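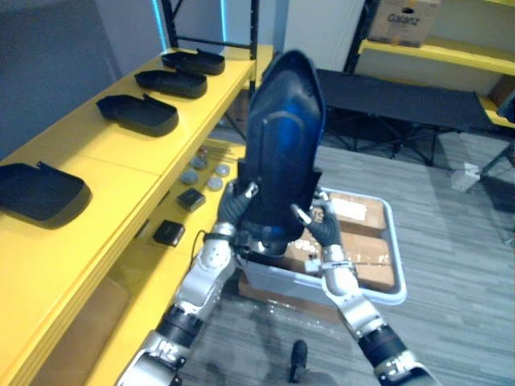

Support > Winon Control > Two-arm grasping > Ticket 1399

April 13, 2026
Opened by Parveen Sandhu

Summary: Internal force climbs during two-hand hold of the navy cover until the right arm faults. Separate or related: wrong contact height when grasping glossy black parts.

Severity: Medium. Work can continue with the arms in single-arm mode.

Setup
Winon controller, both arms in impedance mode, coupled through the object frame. Drorkar planner on the same host. Tarar supplies object pose from the head camera and surface height from the wrist camera. Logs viewed in Zustby.

Steps to reproduce
1. Load the cover model and run the two-hand pick with default gains.
2. Hold the part upright with one hand on each lower edge.
3. Command zero velocity and wait.

Expected: Squeeze force settles at the setpoint and stays there.

Observed: Squeeze force settles, then ramps. The right arm raises INTERNAL_FORCE_LIMIT and both arms go to hold. The left arm never faults first. Neither arm reports a joint near its limit.

Log excerpt
[coupler] object frame locked, source=tarar
[coupler] squeeze setpoint reached
[tarar] pose update accepted, confidence low
[coupler] object frame shifted, re-solving grasp map
[coupler] object frame shifted, re-solving grasp map
[right] INTERNAL_FORCE_LIMIT
[left] hold requested by peer

Already tried
– Lower coupling stiffness. The ramp is slower but the fault still comes.
– Swapped leader and follower. Same arm faults.
– Re-ran hand-eye calibration on the head camera. No change.
– Turned off Tarar pose updates after lock. No fault for the rest of the session.

The last item points at the pose source. The cover tapers to a rounded point and has a highlight on its upper face. My guess is that the fit slides along the taper when the highlight moves, and the coupler treats each slide as real object motion. I have not proven this.

Reply, Kausar Rana
Your guess fits the log. Once both hands are closed, the coupler should take the object frame from forward kinematics and use vision only as a check. That was the behavior before the August release. The setting is coupler.frame_source and the default was changed to "vision" for a mobile base customer. Please set it to "kinematic" and repeat the hold. Also send the residual plot from Zustby for the time between lock and fault, and the value of coupler.vision_timeout.

Parveen Sandhu
Set to "kinematic". The hold completes and squeeze force is flat. Timeout was 600 ms, unchanged from install. In the failing run the residual rises to over 233 on the Zustby scale, then drops each time the grasp map is re-solved. It looks like a sawtooth. Plot uploaded.

I would like the second issue kept on this ticket until we know it has a different cause. With the hand coming down on a glossy black tray, Tarar returns a surface height below the true one. Drorkar plans the fingertip targets too deep, and the contact guard stops the motion with reason code 204. On matte parts with the same approach there is no stop. The recessed panel in the tray makes it worse: the height estimate jumps between the panel and the reflections near the fingers.

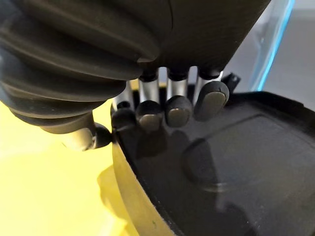

Kausar Rana: Different cause, same root habit of trusting a depth value without looking at its confidence. Stereo matching on a glossy surface can lock onto the reflection of the fingers, which sits behind the real surface, so a low reading is what I would expect. Two things to change. Mask the hand and its mirrored region before the height fit (tarar.mask_self_reflection, off by default). Then let the planner take the height from the rim instead of the interior, with drorkar.height_region set to "rim". The rim is curved, so leave the fit order at 2 or the estimate will tilt.

Parveen Sandhu
Both changes applied. With the mask alone, the height is closer but still jumps when the hand is over the panel. With mask and rim together, the estimate is steady and the contact guard no longer trips early. One side effect – the planner now rejects approaches where the hand hides most of the rim from the wrist camera. It reports NO_HEIGHT and does not fall back to the last good value.

Kausar Rana
NO_HEIGHT without fallback is intended during approach. After first contact it should hold the last value, and it sounds like it does not. I have split that out as a planner bug and linked it here. As a workaround, sample the height at the pre-grasp pose and pass it as a fixed argument.

Status
Coupler fault: resolved by configuration. The default for frame_source goes back to "kinematic" for fixed-base installs in the next patch.
Glossy surface height: workaround in place. Documentation change pending.
NO_HEIGHT after contact: open, tracked separately.

Contact support | Copyright 2026 Winon | Back to top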